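Two fingertips, one pile of washing

14 December 2023
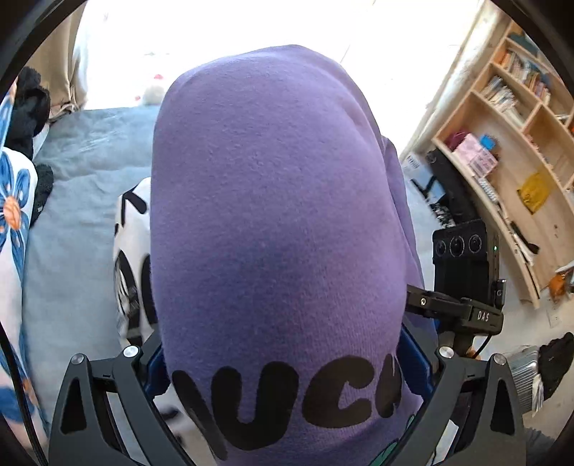
The purple top between the blue fingertips, second set of trials.

I have been comparing two sets of fingertips for the hand-held gripper, and clothes are where the difference shows up. Hard objects told me very little. Both sets held a mug or a box of teabags well enough that I stopped bothering with them in October.

The first set came from Skisteck and is quite stiff. The second is a softer print that Gayan Weerasinghe drew up for me, with a slightly wider pad. Same linkage, same pins, only the tips swapped over. I did 100 grasps with each on soft things: tops, pillowcases, a couple of tea towels.

The stiff tips dropped the cloth 12 times, mostly on thin cotton. Gayan's dropped it twice. On thick knits there was nothing between them, as long as I bunched the cloth up first and closed on a good handful. Going in flat is a different matter - both sets tend to skate over the top and come away with a pinch of fluff.

The camera view bothers me more than the grip. A big garment held up close blocks most of what is behind it, so placing it anywhere means going by feel. Nilmini Matubbar tilts her mount down a little and says it helps with folding. I tried it for 60 grasps and got a better look at the hem, but lost sight of the far side of the bed.

Swapping tips takes 2 minutes if the small screws behave. I am leaving the soft ones on for now. Next job is socks, then the mount angle again with a shorter bracket if Gayan has time to print one.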